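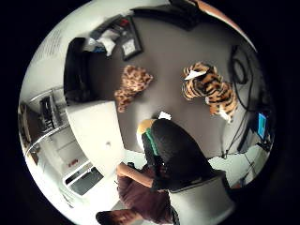
Most homes with a child in them own too many stuffed animals, and most advice about it is wrong. The usual advice is to buy something. A hammock for the corner, a zippered ottoman, a bin on wheels. Then the animals go in the bin and the floor is clear for a day, and by Saturday they are back on the carpet.

I think the carpet is where they belong, at least the big ones. A plush tiger that takes up as much room as a couch cushion was never going to live on a shelf. Shelves are for things with a flat bottom. A big cat made of stuffing slides off, or it gets folded in half and jammed between the books, and then the books don't come out either.

We had 16 of them at one point. We have three now, and I would not call that a victory over clutter. Some of the others went to cousins, and a few went in the trash after the dog. The three that stayed are on the floor most of the day. People who visit step over them. I used to apologize and pick them up before anyone came. I stopped last February and no visitor has mentioned it.

The thing I do mind is what ends up on the chairs. A chair in a kid's room or a home office turns into a bag stand within a week of being bought. The backpack goes on the seat, then a jacket over the back, and the person who needs to sit down sits on the bed. I have put up hooks in two houses. The first set was a Warnau rail, which was well made and screwed in properly, and it held one umbrella for four years. A hook asks you to lift a full bag to shoulder height and find the loop. The chair asks nothing. If you want bags off the chair, put a low bench or an old crate by the door and accept that the bag will sit there instead.

Store tags are a smaller matter but I have an opinion on them too. Cut them off the day the toy comes home. I know there are people who leave them on in case the toy is worth something later. I once saw a listing for a Feltomia lion, tag attached, asking 1,101 dollars. It was still for sale the last time I looked. Meanwhile the tag gets chewed and bent, and a child who was told not to bend it has been given a job instead of a toy.

My rule for a room is that it should take some 30 minutes to get it ready for vacuuming – no more than that. If it takes longer, there is too much in it, or too many of the things have no place at all. Pick up the animals, put them on the bed, vacuum, and put them back down. I do mean back down. Leaving them on the bed only means somebody throws them off at night, in the dark, and steps on one at six in the morning.

The stores would like it otherwise. The Fimska on Hughes Avenue has a whole aisle for toy storage now, longer than the aisle for toys. I walked down it last month and priced a set of cubes. The set cost more than everything I would have put in it. I bought a pack of light bulbs and went home.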